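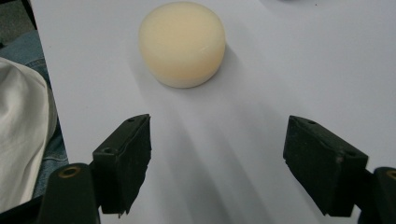 ## 4. Support slots and return bookings

The previous section dealt with how new acts get their first paid date in Clollmont. This one follows them to the second and third. Most acts in the listings played the town once and did not come back during the study period, and we wanted to know whether the kind of first booking had anything to do with it.

### 4.1 Sources

The main source is the set of gig listings printed in the free monthly paper and, after it closed, posted on the town's events page. Alfie Furnival keyed the listings by hand. After removing tribute acts, DJ nights, open-mic evenings and private functions, 1,391 bookings remained, spread over 10 venues. The largest of these is the Lockwood, a former ballroom with a standing floor. The Trorner is a bar with a back room and a low stage, and it accounts for more bookings than any other venue because it puts on music most nights of the week. The rest are pubs, a church hall and an arts center that stops booking live music in the summer.

Each booking was coded as headline, main support or opener. The listings do not always make this plain. Where two names were printed on one line, we took the first as the headliner unless the venue's own poster showed otherwise. Roy Tunstall kept most of the Trorner's posters and let us check them against the paper. The church hall did not keep any, so its bookings carry more guesswork, and we ran the comparison below with and without them. The result did not change in direction.

Band names were a bigger problem than we expected. Acts change their names, drop "The," add a word when a member leaves, or play one night as a duo under the singer's name. We treated two names as one act if at least half the members were the same and the act described itself as a continuation. Poppy Ellwood and Kohei Hosoda made these decisions separately and then met to settle the cases where they disagreed. Solo singers who later formed a band were kept as new acts.

### 4.2 What counts as a return

We counted a return when an act played any venue in the town again, in any position on the bill, with at least a month between the two dates. The gap was put in to leave out residencies and short runs, which are agreed in one conversation and should not be read as a second decision by the booker. An act that opened at a pub and came back as main support at the Lockwood counts the same as one that came back to the same pub. We return to that difference in 4.4.

Festival weekends were left out. In November the town runs a small indoor festival across several of the venues, and acts are chosen by its own panel. Including it would have mixed two kinds of booking.

### 4.3 Openers and main supports

Acts whose first date was as main support came back more often than acts whose first date was as opener. First-time headliners fell between the two, but this group is mixed. It holds touring acts with a following elsewhere, who had little reason to return soon, and local acts who had hired the room themselves.

The gap between openers and main supports was clear at the Lockwood and weak at the Trorner. Interviews with the bookers suggest why. At the Lockwood, the opener is often picked by the touring headliner's agent and the local booker may not see the set at all. Doors open at 7 p.m. and the opener can be finished before the bar is busy. At the Trorner the same person books every act on the bill, works the door and stays in the room, so an opener is heard by the one person able to offer another date.

One booker put it this way:

> If I've heard them, I'll know in two songs. If I haven't, I'm going on what the sound guy tells me, and he likes anyone who turns down.

This fits with earlier work by Annamalai on club circuits, where the presence of the booker during the set was a better guide to rebooking than the size of the crowd. Thirumalai Annamalai read an early version of this section and pointed out that presence and venue size are hard to pull apart in our data. We agree. Only one small pub used an outside booker, and it had too few bookings to say much.

### 4.4 Moving up the bill

Among acts that did return, most came back in the same position or one step higher. Moves from opener straight to headliner did happen, nearly always at a smaller venue than the first date. Bookers did not see this as a step down for the act. Several musicians did, and two told us they had refused a headline night at a pub while waiting for another support slot at the Lockwood. Neither got one in the period covered.

We also looked at whether an online following made a difference. Listener counts were taken from Vimix, the streaming service most of the acts used, in the month before each act's first date. Acts with fewer than 3,000 monthly listeners were compared with those above that line. The larger group was more likely to start as main support, but once the starting position was held constant, the return rates were close. In the interviews, bookers said they looked at the numbers when choosing an unknown act and stopped looking once they had seen it play.

The listener counts should be handled with care. They cover the whole service, and an act may have most of its listeners far from the town. Some acts had no page at all — mainly folk and jazz players — and were left out of this comparison, though they appear everywhere else in the section.

### 4.5 Limits

Listings record what was planned. Cancelled dates and late changes to the bill are in the data unless a poster or a later notice corrected them. We have no fee records, and fees came up in nearly every interview with musicians as a reason for saying no to a second date. An act that was asked back and declined looks the same in our data as an act that was never asked. Section 5 uses the interviews to take up this point, starting with the acts that played once as main support and did not return.

**Figure 1.** Round, cream-colored object with a flat top on a white surface.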